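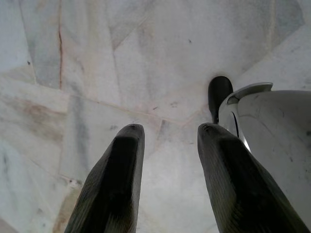
On the renovation of the lower lawn at Loltholm

2026-06-25

Readers of this blog who have walked the grounds at Loltholm will know the lower lawn, which lies between the gravel drive and the old orchard wall. It has been in poor condition for a number of years. The purpose of this entry is to record what was done to it this spring, and to set out the arrangements for its care until the autumn.

The difficulty has always been moss. The ground falls gently towards the wall, the soil is heavy, and the two limes at the far end keep the grass in shade for most of the afternoon. In previous years the moss was treated with sulphate of iron, raked out once it had blackened, and allowed to return. Shuk-fan Liao, who advised on the drainage of the orchard, examined the lawn in April and gave it as her opinion that the surface was badly compacted and that further treatment of the moss alone would serve little purpose. I accepted that advice.

Work began with the moss. The lawn was scarified twice, the second pass being made at right angles to the first, and 16 barrow loads of material were taken to the compost bays. The appearance afterwards was alarming - considerably more earth than grass - and several visitors remarked upon it. I should advise anyone undertaking the same work for the first time to expect this and to continue.
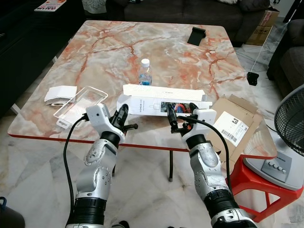

The lawn was then aerated with a hollow-tine machine hired for the purpose. The cores were swept up and removed, and a top dressing of sand and sieved loam was brushed into the holes with the back of a rake. Cameron Mahuika carried out the greater part of the brushing and is thanked for it. On a heavy soil it is important that the dressing should be dry when applied, as damp material lies on the surface and smothers what grass remains.

Overseeding followed. Two mixtures were considered. The first, sold under the name Cluranus, is intended for open positions and contains a good deal of ryegrass. The second, Kikuren, is described by its supplier as suitable for shade and is made up chiefly of fescues. It was decided to use Kikuren beneath the limes and Cluranus elsewhere, with a strip of three paces where the two were mixed, so that no hard line should show. The seed was sown by hand in two directions and lightly raked in. Germination was first noted after 12 days in the open part of the lawn and rather later in the shade, where it remains uneven.
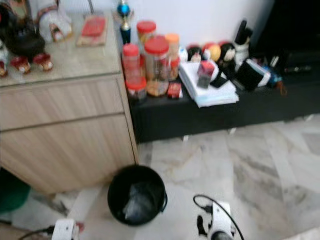 The records of the lawn deserve a word of their own. Until this year they were kept on loose sheets, many of which have been mislaid, and it has proved impossible to establish when the lower lawn was last limed or with what. A hardbacked book has now been started, with a page for each month and a column for rainfall. Such a book needs a fixed place indoors, and a cabinet of the kind shown, with two wide drawers one above the other, would answer very well: the upper for the book and current seed labels, the lower for older papers. The top may be left to the ornaments. Mariann Lakatos has kindly agreed to copy out those sheets that survive.

With regard to mowing, the first cut was made with the blades at their highest setting and the clippings were boxed off. The height has been reduced a little since then, but it will not be taken below 35 millimetres this season, and the shaded end will be kept longer still. Anyone taking a turn with the mower is asked to check the setting before starting, as it is altered for the paths.

Watering is to be done early in the morning, thoroughly and seldom. If the summer should prove dry, the established turf may be allowed to turn brown, but the newly sown areas must be kept moist. The hose is stored behind the Hanrahan gate and should be returned there after use.

No feed containing moss killer is to be applied before the autumn. A second, lighter scarification is planned for then, together with further seed for the thin patches beneath the limes. Lilla Szalai has asked whether the lower branches might also be lifted to admit more light. I am in favour of this, and a quotation for the work has been requested.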